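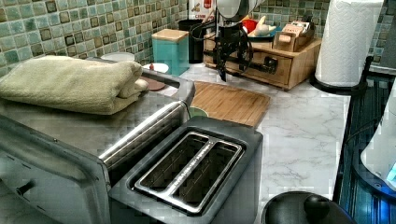 4.2 Overnight use of the former garrison buildings

The coastal battery at Nastness was built to guard the entrance of the sound, and it lost its military function when the guns were taken away. Of the original buildings, the Simmont barracks and the officers' house at Norðdahl are today in use as guest lodging. The magazine and the two tunnels are open only for day visitors.

The lodging register for the season, which closes in September, contains 2,502 guest nights. Most of the guests stayed one night and left with the morning ferry. We received 113 completed questionnaires, and in 25 of these the guest wrote that he or she had not known about the military past of the island before arriving. This is a notable result – the site is promoted almost entirely through its history.

The interiors give few signs of this history. Guests prepare their own meals, and a kitchen counter with a toaster oven (Figure 4) could belong to any holiday apartment on the mainland.

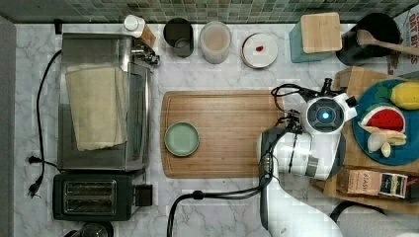
Eight respondents regretted this and asked for old photographs or maps in the rooms. Other respondents preferred the present arrangement and described the buildings as comfortable. The Huston path, which connects the barracks with the upper gun positions, was mentioned often in both groups, and it seems to be the place where visitors first meet the fortification as a whole. We return to the path in Section 4.3.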